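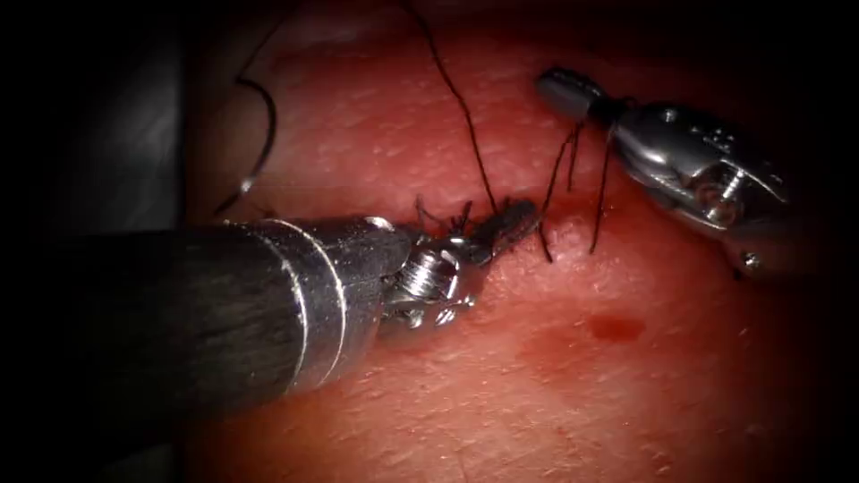

Two instruments and dark suture thread on tissue.

Speaker notes: What the efficiency sticker leaves out
Pump users' evening, Camby
Notes last changed July 30, 2023

Slide 1. Say hello, say I buy pumps and don't sell them. Water to drink is at the back. Ask who in the room has replaced a pump in the last few years on the promise of a lower power bill. Then ask who went back and checked the bill. Wait. Let the hands go down in their own time.

Slide 2. The number on the sticker is a best efficiency point. It was measured on a test stand with clean water, a straight run of pipe on the suction side and a new impeller. I have no quarrel with the test. My quarrel is with the sales sheet that takes that one point and multiplies it by every hour in the year. Few pumps I have looked after ran at that point for a whole shift.

Slide 3. Cleronlow booster station. Old pump was a Warraich end suction unit, 16 years in service, noisy, ugly, one seal replaced more often than I would like. The proposal said it was finished. What they had was a catalog curve for the old model and a guess at wear. Nobody had put a gauge on the discharge. I asked for the flow test and was told it wasn't normally done at the quoting stage. Pause here, people usually want to say something.

Slide 4. What we did instead. Gauges both sides of the pump, clamp-on flow meter, power meter at the panel, left in place through a dry spell and a wet one. Explain why both: demand at Cleronlow swings hard with the irrigation customers, and a test done on one mild afternoon would have flattered whichever pump you liked.

Do not get dragged into clamp-on meter accuracy. If pressed: the pipe was sound, we moved the meter and repeated it, the readings agreed well enough for this decision. Offer to talk after.

Slide 5. What turned up. The isolating valve downstream was sitting partly shut and had been for as long as anyone could remember. The pump was pushing against it day and night. A new pump would have pushed against it too, a bit more efficiently. We opened the valve, trimmed the impeller, replaced the wear rings. The station now meets its demand on less power. I am not going to give a percentage, and when someone asks, say that one station tells you about one station.

Slide 6. Variable speed drives. Careful here, half the room has them and likes them. They are good where the load is mostly friction and the flow moves around a lot. Where most of the head is static lift, slow the pump down too far and it stops delivering and just churns. The tidy law about power falling with the cube of speed is drawn on a system curve that starts at zero. Ask to see yours. If the supplier hasn't drawn it, the saving in the quote came from somewhere else.

(Skip slide 7 if running late. It's the motor cable one.)

Slide 8. Remote monitoring. We had Fultanon on trial from September. The sensors stayed on, the dashboard looked smart, and in fairness it caught a warm bearing. It also sent 500 alerts, and by the end the operators had muted it on their phones. The report we were sent counted every alert as a "fault detected." I asked how many led to someone picking up a wrench. I'm still waiting. Keep the tone light, they may have people here tonight.

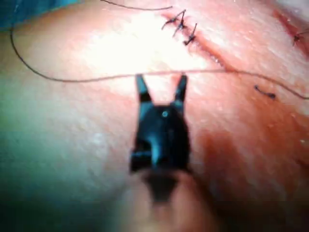 How often should a pump be tested in place once it is running?
Once a year is plenty for most clean water pumps, with an extra test after any repair or change in the pipework. Use the same gauges at the same points each time, or the results can't be compared.

Slide 9. Things to ask before signing. Which duty point did you use, and who measured it? How many hours at that point? What does the curve look like with a worn impeller? Is the payback figured on my tariff or on yours? One quote I was shown had a payback of 40 months, and it assumed the pump ran at full flow all night. The site is shut all night.

Slide 10. Warranty. Most people read the length and stop. Read the line about suction conditions. On one of ours, a claim had to be made in writing within 90 days of the first symptom, and noise counted as a symptom. We had written "noisy" in the log the week it was started up. Claim refused. Correct under the contract, too, which still annoys me.

Slide 11. Leave the blank test sheet on the screen. Paper copies are by the door. The column for valve position is the one people leave out, so point at it. Take comments, then hand over to the seal talk.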